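Arkbridge Toy Library: Your Questions About Wooden Puzzles

We get a lot of mail about the puzzle shelf (it's the busiest shelf we have, and has been ever since we opened), so we've gathered the things people ask us most and tried to answer them properly. If yours isn't on the list, ask at the desk. We love talking about puzzles and will probably keep you longer than you planned!

How many puzzles can we borrow at a time?

Up to 4 per family, for three weeks. If you have twins, or grandparents who do pickup on a different schedule, tell us and we'll work something out.

How many do you have altogether?

At the moment there are 102 on the list, from chunky four-piece farm boards to the big Toft floor puzzles that take up most of a living room rug. They're never all on the shelf at once, so please do put your name down for a favorite.

My child is two. Where should we start?

Start with round pieces. A circle goes in whichever way you turn it, and that first easy success keeps a little one at the table. Squares come next, then rectangles, and after that anything with a corner sticking out, like an L or a cross. Those really are hard! You have to turn the piece in your hand and sometimes turn it back again, and plenty of three-year-olds still get cross about it.

The Gustus boards are a good first choice because they have big knobs. The Zekus ones have no knobs and suit children who are already comfortable picking up flat pieces.

A piece is missing. Are we in trouble?

Not in the least. Look under the couch cushions, in the diaper bag, and inside any toy with a door or a lid, and if it still hasn't turned up, bring the board back anyway and let us know. We keep a big jar of spare pieces, and 5 of our boards have been made whole again out of that jar this year.

How do I clean a puzzle before bringing it back?

Wipe it with a cloth that's barely damp and let it dry flat, with the pieces out. Please don't soak it or put it in the dishwasher. Wood swells, and then nothing fits. For crumbs in the slots, an old dry toothbrush works beautifully.

My child only wants to look at the pictures and won't do the shapes. Should I worry?

Please don't! On a busy board the pictures are half the fun. Our blue underwater one has a magenta fish with a little yellow crown, and we've known children to give that fish a name, a bedtime and a favorite lunch long before they cared about the teal block next to it. Talk about the sea creatures, ask which one is hungry, and leave the pieces within reach. The shapes can wait for another afternoon.

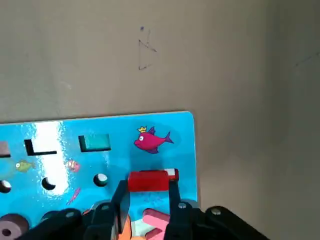
Can we buy a puzzle we've fallen in love with?

Sometimes. We hold a sale every December for boards we have doubles of, and the money goes toward new ones. Come early, as the good ones are usually gone in almost 60 minutes.

Do you take donations?

Yes, gladly, as long as the paint isn't flaking and most of the pieces are there. Put the pieces in a zip bag, tape the bag to the back of the board, and leave it in the bin just inside the front door.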